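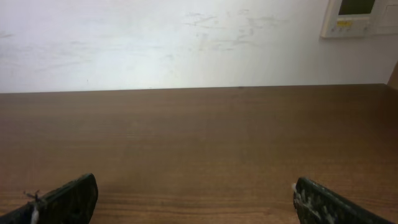 4.2 Does the pad make the difference?

The vendors of compliant finger pads tend to report a single number, the share of grasps that succeed, and to attribute whatever improvement they find in it to the material. We were doubtful about this when the study began and we remain doubtful now, though for partly different reasons. This section compares the stock pads supplied with the Vesis two-finger gripper and the textured replacement pads sold by Weltdale, with the same arm, the same wrist camera and the same controller. Everything was run at the Kidthorpe site, at one table, and the results should be read with that in mind.

The claim we wanted to test is simple. Weltdale's textured pads are supposed to hold thin and slippery items better than smooth ones because the surface gives way under load and catches small edges. That is plausible. It is also hard to separate from several other things that change when pads are swapped. The replacement pads are slightly thicker, so the closing distance changes. They have to be fitted by hand, so the alignment changes a little every time. They are new, and the pads they replace usually are not. A lab that fits new pads, recalibrates the gripper and then sees fewer drops has learned that doing all of this together helps, and very little about the texture.

We tried to remove the easiest of these confounds. The stock pads were replaced with unused ones before the first session, and the gripper was recalibrated after each change whether or not the controller asked for it. The closing distance was corrected in software. Both kinds of pad were taken off and put back on between sessions, even when the next session used the same kind, so that any effect of refitting would fall on both. Brynhildur Ketilsson did all the fitting. We considered this an advantage at the time. A reader might reasonably see it as a weakness, as nothing in our data tells us how much the result depends on one careful pair of hands.

Objects were presented one at a time. They included folded cloth, flat packets, a plastic spoon, coins and a set of short cords, and the order was shuffled by script. Between blocks the table was cleared completely and the arm returned to its viewing position with the fingers open, where the camera recorded a reference view of the bare surface. These reference views were meant only for background subtraction. They ended up being more useful than we had planned, as described below.

Across all sessions we logged 1151 grasp attempts. The Xie controller marked 1026 of them as successful. If we stopped there, we could report a success rate just under nine in ten and move on, and much of the work we compare ourselves with does stop there. The controller's test for success, however, is only that the fingers have stopped short of fully closed and that motor current stays above a threshold during the lift. Neither condition requires an object to be in the gripper. A fold in a pad can satisfy the first, and friction in the finger linkage can satisfy the second for long enough to pass.

Tadhg Foley therefore went through the recordings of every attempt marked as a success, without being told which pads were fitted. He rejected 39 of them. In most of the rejected cases the object had been nudged or tipped and never left the table. In a smaller number it was lifted and lost before the transfer began, and the controller did not notice. We can't say how many failures were wrongly logged as failures, as those recordings were not reviewed with the same care. That was an oversight on our part and it should make the corrected numbers look less clean than they otherwise would.

What matters more is how the rejected cases were distributed. They fell more heavily on the textured pads. Before the review, Weltdale's pads had a lead over the stock pads that most readers would have called modest but convincing. After it, the lead was still there for cloth and cord and had all but gone for everything else. We do not think this shows that the textured pads are worse than advertised at holding things. We think it shows that the success signal and the pad are not independent. A softer, rougher surface meets itself earlier and pushes back more, and the controller reads this as an object. Any comparison that relies on the built-in signal will flatter the softer pad.

The second problem is dirt. We had not set out to study it. The fingers were wiped at the start of each session with a dry cloth, as the gripper's manual recommends, and left alone until the end. The reference views let us look at the fingers as well as the table, and they were a good deal less clean than we had assumed. In Figure 3 the open fingers come in from the lower corners over the empty tabletop. Whitish lint clings along the inner edge of the right finger, and there is a small white thread or fiber near the base of the left. The right finger is flecked with light gray over much of its surface, and from this view alone we would not want to say how much of the flecking is dirt and how much is the look of the surface itself. The lint on the inner edge is easier to judge. It lies on the side that does the gripping.

Two consequences follow, and both weaken our own comparison. First, whatever a pad is made of, the object meets the lint before it meets the pad wherever there is lint. A difference between two clean materials may not survive an afternoon of handling cloth. Second, the two kinds of pad probably do not collect dirt at the same rate. We expected the textured pads to be worse in this respect and have an impression that they were, but an impression is all it is. The camera sits close behind the fingers, the fingers are somewhat out of focus in the reference views, and we found no way to grade the dirt that two of us could agree on. A macro photograph of each pad at a fixed distance would have settled the matter. We did not take any.

We did look for an effect of time since wiping. Success fell over the course of a session for both kinds of pad, and it fell faster for flat packets than for cloth. It would be tempting to put this down to lint. The arm also warms up over a session, however, and operators become less patient about placing the objects, and our design cannot tell these apart. Wiping the fingers halfway through some sessions, chosen at random, would have been a cheap way to do it – we would urge anyone repeating the work to start there.

Some remarks on the camera are needed, as it enters into both the grasp planning and the review. The view takes in the table as far as its back edge and a good part of the wall behind it. The wall is pale and unevenly lit, brightest toward the middle, with faint gray scuffs across it, and the tabletop has a pronounced grain. Neither makes for an ideal background. Segmentation was run only on the region of the table, so the wall played no direct part in planning, but automatic exposure was left on and the wall is by far the brightest large area in the reference view. With the arm in its viewing position, we would expect the exposure to settle to suit the wall at the expense of the dark fingers. We noticed this late. Fixing the exposure by hand would have cost us nothing and would have made the fingers easier to inspect.

The grain was the more direct nuisance. Brown cord lying parallel to it was missed by the planner more often than cord lying across it, with either kind of pad. As the placement script did not balance orientation between pad conditions, part of the cord result may be an accident of how the cords happened to lie. We reran the cord items in June with orientation balanced, and the advantage of the textured pads became smaller without disappearing. It is the one result in this section that we would defend with any confidence.

For cloth we are less sure. The advantage is there in the reviewed data, it has the same sign in every session, and it is in line with what the vendor says. But cloth is also the likeliest source of the lint, and each cloth trial changes the fingers used for the next one. A pad tested only on cloth and a pad tested on cloth among other things are, after an hour, two different pads. Published comparisons seldom report what was handled before the trial in question. Ours can be reconstructed from the shuffled order, and the order files are included with the data for anyone who wants to try.

We draw a narrow conclusion for the rest of the paper. The later experiments all use the stock Vesis pads, mainly because the controller's success signal is wrong less often with them. Logged successes are reviewed by hand throughout. Fingers are wiped before every block, and a block in which visible lint is found on a gripping surface afterward is flagged in the results and kept. Section 5 gives the totals both with and without the flagged blocks.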